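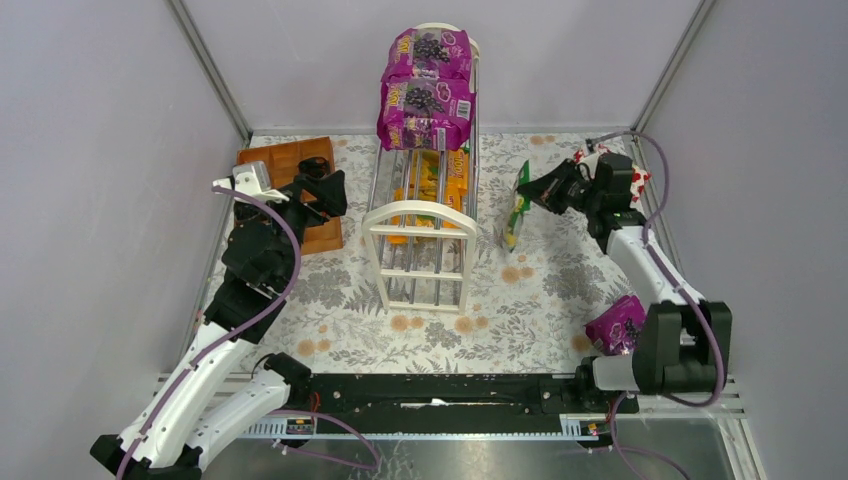
Flaltach Records > About

Flaltach is a small dance label and record shop in Brernberg. House, dub techno, some electro, the odd ambient tape when we can't help ourselves. 43 releases so far, nearly all on 12-inch, most pressed in runs of 100 or 300 and gone.

Rogelio Lacson started it from the back of the old Cabrera club, selling other people's white labels off the end of the bar. First record of our own was Rasa Venckus, the Flolideck EP. Four tracks, hand-stamped, took ages to sell and now goes for silly money. We don't have any copies. Please stop asking. (Repress maybe September.)

Who does what:
Rogelio - A&R, mastering, phones
Rasa - shop buying, Saturday-night warmups, still makes records when she has time
Yao-tsung Yip - sleeves, website, posters
Shirin Farahani - distribution and all the mail order

Shop stock is 3,000 records give or take a bad week, new and secondhand. Two listening decks at the front. We buy collections too, anything electronic plus disco and soul, email a list first. No classical, sorry.

Kristine Dumlao does our monthly radio show, two hours, mostly new stuff and whatever came in secondhand. Old shows are all in teh archive.

Demos: yes. Links only, three tracks max, no attachments. We listen to everything but its slow, give it a couple months. If you've heard nothing by then, send the next one.

Open noon til 7, later when there's an in-store. Buzzer sticks, push hard.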